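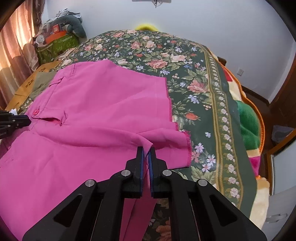 How to check a secondhand gold ring before you pay for it

I buy old rings, mostly plain bands and signets, and I've been wrong often enough to have opinions. Most of the advice passed around about testing gold at home is half true. The steps below are the ones I still bother with, in the order I do them.

What you need

A 10x loupe, a small digital scale that reads to a hundredth of a gram, a ring mandrel or a set of sizing rings, and decent daylight. Skip the acid kit for now. Skip the vinegar forever.

Step 1. Read the stamp, then don't believe it

Look inside the band with the loupe. In the US you'll usually see 10K, 14K or 18K. European pieces tend to say 417, 585 or 750. A stamp tells you what somebody wanted the next person to think. Usually they were telling the truth, but a stamp punch is a cheap tool.

Look for extra letters too. GF is gold filled, GP and HGE are plated, and RGP is rolled gold plate. Sellers have a way of leaving those letters out of the listing. My friend Maureen Mapplebeck paid $268 for a "14K" band whose stamp, under the loupe, read 14K HGE. The photo had been taken from the other side.

Step 2. Check the high spots

Wear shows first on the outer edges and on the underside of the finger. Tilt the ring under the light and look for a change of color there. Gray, white or coppery patches at the edges mean plating nearly every time. An even color all over proves less than you'd like. A ring that was replated last month will look perfect.

Step 3. Try the magnet if you must

People love the magnet test. It will catch steel and that's all. Brass, copper and silver don't stick to a magnet, and those are what most fake rings are made of. If the ring jumps to the magnet, walk away. If it doesn't, you've learned very little.

Step 4. Weigh it and do the water test

This one I trust, within limits.

Put a small cup of water on the scale and zero it. Hang the ring from a thin thread and lower it until it's fully under, touching neither the sides nor the bottom. Write down the reading. Then dry the ring and weigh it alone. Divide the dry weight by the first number.

For yellow gold, 18K should land somewhere between 15 and 16, and 14K near 13. Brass comes in under 9. Tap the thread to shake off any bubbles, or the result will be too low.

Two cautions. Stones ruin the math, so only do this with plain metal. And a very light ring gives a shaky number on a cheap scale, so run it three times. If your answers don't agree, you don't have an answer.

Step 5. Look for the seam

A sized ring has a solder line, usually opposite the stamp. Breathe on the band and watch the fog clear; the line often shows up for a second. Sizing isn't a defect, but a sloppy seam can crack, and a seller who swears the ring was never touched should be able to explain it.

Step 6. Work out the metal value

Multiply the weight in grams by the purity (0.75 for 18K, 0.583 for 14K), then by that day's gold price per gram. That's your floor. I was once quoted $1540 for a heavy court-shaped band with $1061 of gold in it, and told the difference was "craftsmanship." It was a plain band. I asked what the craftsmanship consisted of and was offered a free box.

When to pay a jeweler

If the ring costs more than you can shrug off, get it tested. A shop with an XRF machine can read the surface alloy in a minute or so. My local one charges $21. Ask whether they'll test a worn spot or a filed one as well, because XRF doesn't see very deep and thick plating can fool it — something the person at the counter may not mention.

And get the return terms in writing before you send money. "All sales final" on an untested ring is a test result of its own kind.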